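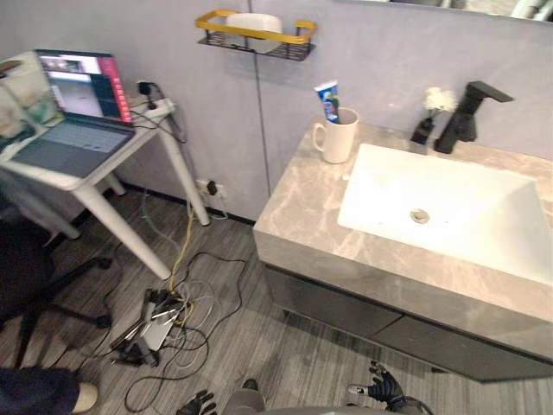 最終更新:12月23日(日)

映画の途中の休憩について、前から書きたいと思っていました。先週、ダンドヴィル(Dundville)の映画館「シソディア」で『ジネラリ』という映画を見ましたので、忘れないうちに書きます。日本語で長い文章を書くのは久しぶりです。間違いがありましたら、コメント欄で教えてください。

私が子供のとき、映画には必ず休憩がありました。長い映画だけではありません。短い映画でも、真ん中あたりで急に画面が止まって、「INTERMISSION」という字が出ました。客席が明るくなり、父は外でお茶を飲み、母は知らない人と話をしました。私と兄は、この後だれが死ぬかについて、けんかをしました。だいたい兄の予想が正しかったです。兄は先に友達から話を聞いていたのだと、大人になってから知りました。

外国に住むようになって、最初に映画館へ行ったとき、休憩がありませんでした。私は休憩を待っていましたので、飲み物をたくさん飲んでしまいました。映画の後半の内容をほとんど覚えていません。とても有名な作品ですが、今でも人とその話をするのが少し恥ずかしいです。

## 『ジネラリ』という映画

『ジネラリ』(Jinelari)は、ローン・ディロン(Lorne Dhillon)監督の2本目の作品です。公開から7年たっていますが、今回、劇場で再上映されました。私は最初の公開のときに見ることができませんでした。家の小さい画面では見たくなかったので、ずっと待っていました。

話は単純です。イルトデン(Iltden)という架空の港町に、仕事をやめた女の人が帰ってきます。彼女の父は、昔、町で一つだけの写真館をやっていました。父はもう話すことができません。彼女は写真館を片づけながら、父が撮った写真に写っている人たちを一人ずつ訪ねます。「ジネラリ」は、その町の方言で「返しに行く」という意味だそうです。もちろん、これも監督が作った言葉です。私は最初、人の名前だと思っていました。

(ここから先は、映画の内容を少し書きます。まだ見ていない方は気をつけてください。ただし、この映画は結末を知っていても面白さがあまり減らないと思います。)

前半は、写真を返す話です。魚屋の夫婦、学校の先生、結婚しなかった二人。みんな写真を受け取って、少し笑って、自分の話をします。とても感じがいいです。言い方が悪いかもしれませんが、感じがよすぎると思いました。一つの訪問が終わると、音楽が流れて、海が映ります。次の訪問が終わると、また海が映ります。三回目の海のとき、私の隣の人は眠っていました。

正直に書きますと、私もその時点では、この映画がなぜ高く評価されているのか分かりませんでした。俳優の声はいいです。部屋の中の光の撮り方も美しいです。けれども、美しいだけの映画はたくさんあります。

そして、主人公が船の修理工場へ行く場面になります。老人が写真を見ます。今までの人たちのように笑うのを待っていると、彼は写真を机に伏せて、「これは私ではない」と言います。主人公が何か言おうとします。そこで画面が暗くなって、「休憩」という字が出ました。

私は思わず、声を出しました。「ええっ」という小さい声です。前の席の人が振り返りましたが、その人も同じような顔をしていました。

## 休憩の間に考えたこと

この休憩は、映画館が入れたものではなく、監督が最初から映画の中に入れたものだそうです。館内で配られた紙に、そう書いてありました。休憩の間、スクリーンには何も映りませんが、スピーカーから工場の音がとても小さく聞こえます。金属をたたく音です。最初はロビーの工事かと思いました。話をしながら席を立った人たちは、たぶん気がつかなかったでしょう。

私はロビーに出て、コーヒーを買いました。そこで、知らない女性に「あの人、うそをついていますよね」と話しかけられました。私は「いいえ、お父さんが間違えたのだと思います」と答えました。すると、横にいた学生らしい人が「双子だと思います」と言いました。双子の説にはだれも賛成しませんでしたが、私たち三人はベルが鳴るまで話しました。私は普段、映画館で他人と話しません。母がロビーで知らない人と話していた気持ちが、初めて分かったような気がしました。

席に戻って気がついたのですが、前半の「感じがよすぎる」部分を、私は休憩の間に頭の中で見直していました。魚屋の夫は、写真を受け取るとき、妻の顔を一度も見ませんでした。先生は、写真の中の自分を指さす前に、少し長く迷いました。最初に見たときは、演技の間(ま)が悪いと思った所です。もし休憩なしで後半が始まっていたら、こういうことを思い出す時間はなかったでしょう。

## 後半

後半には、海が一度も映りません。音楽もほとんどありません。主人公は、もう返した写真をもう一度見せてもらうために、同じ家を逆の順番で回ります。同じ玄関、同じ椅子、同じお茶です。しかし、人々の話は前と少しずつ違います。だれがうそをついているのか、または、だれもうそをついていないのか、映画は最後まではっきり言いません。

私が一番好きな場面は、二回目の先生の家です。先生は前半とまったく同じ話をしますが、今度は最後まで話します。前半では、主人公が途中で「ありがとうございました」と言って立ったので、私たちも話の終わりを聞いていなかったのです。主人公は礼儀正しい人です。その礼儀正しさのために、大事なことを聞きませんでした。外国で暮らしていると、分からない話のときに、私もよく「ありがとうございました」と言って終わらせます。ですから、この場面は少し痛かったです。

よくないと思った所も書きます。父親が見る夢の場面は、必要がありません。白い部屋、ゆっくり歩く子供、逆に回る時計。このような夢は、ほかの映画で何度も見ました。せっかく写真だけで父親の人生を見せてきたのに、ここで急に説明になってしまいます。それから、主人公の元の夫が電話をかけてくる部分も、長いと思います。電話の相手の声が小さくて、私の聞き取りの力では半分くらいしか分かりませんでした。だから長く感じたのかもしれません。ここは公平ではない感想です。

最後の場面については、書かないことにします。ただ、最初に見た写真館の看板をよく覚えておいてください。

## 字幕について少し

今回の上映には日本語の字幕がつきました。私は字幕を読むのが遅いので、いつも画面の下ばかり見てしまいます。『ジネラリ』は会話が少なく、一つの字幕が長く残りますから、読み終わってから俳優の顔を見ることができました。これはうれしいことでした。

一つだけ気になったのは、老人のせりふです。原語では「これは私ではない」の「私」に、とても古い言い方が使われています。私の祖父の世代が使った言葉に似ています。日本語には「わし」や「おれ」などがありますから、何か選ぶことができたのではないでしょうか。でも、「わし」と言ったら、漫画の博士のようになってしまうかもしれません。日本人の友人に聞いたら、「『私』が一番怖い」と言いました。そう聞いてから思い出すと、確かに怖いです。翻訳した人はよく考えたのだと思います。文句を書くつもりで始めた段落ですが、取り消します。

## 映画館のこと

シソディアは、席が約200の古い映画館です。駅から歩くと坂がありますので、時間に余裕を持って行ったほうがいいです。椅子は少し硬いです。後ろの列は暖房がよく届きますが、冷蔵ケースの音も聞こえます。私は次から真ん中の列に座ります。

再上映の料金は1000円でした。パンフレットはもう売り切れで、私は最初の公開のときのチラシをもらいました。チラシには、主人公と老人が並んで笑っている写真があります。映画の中に、この二人が笑って並ぶ場面はありません。だれが選んだ写真か分かりませんが、映画を見た後では少し意地悪に見えます。

## 休憩のある映画は増えるでしょうか

最近の映画は長いと言われます。長いから休憩が欲しい、という意見をよく読みます。私も賛成です。年を取ると、体の都合もあります。しかし、どこで切るかを決めないで、ただ真ん中で止めるのは、本を適当なページで閉じるのと同じです。子供のときに見た映画の中にも、歌の途中で止まった作品がありました。たぶん、映画館の人がフィルムの都合で止めたのだと思います。観客はみんな怒りましたが、休憩の後、歌の続きを全員で歌いました。あれはあれで楽しかったです。映画の題名はもう思い出せません。兄に電話で聞きましたが、兄は「そんなことはなかった」と言います。

ディロン監督の1本目の作品は、まだ見ていません。そちらは短くて、休憩もないそうです。見た方がいらっしゃいましたら、感想を聞かせてください。『ジネラリ』の上映は年末まで続きます。私はもう一度行くつもりです。今度は休憩の間、席を立たないで、工場の音を最後まで聞いてみます。

**追記**:コメントで、休憩の間の音は後半の最初の場面につながっていると教えていただきました。ロビーにいて聞き逃しました。ありがとうございます。それから、本文の「冷蔵ケース」を最初「冷凍庫」と書いていましたので、直しました。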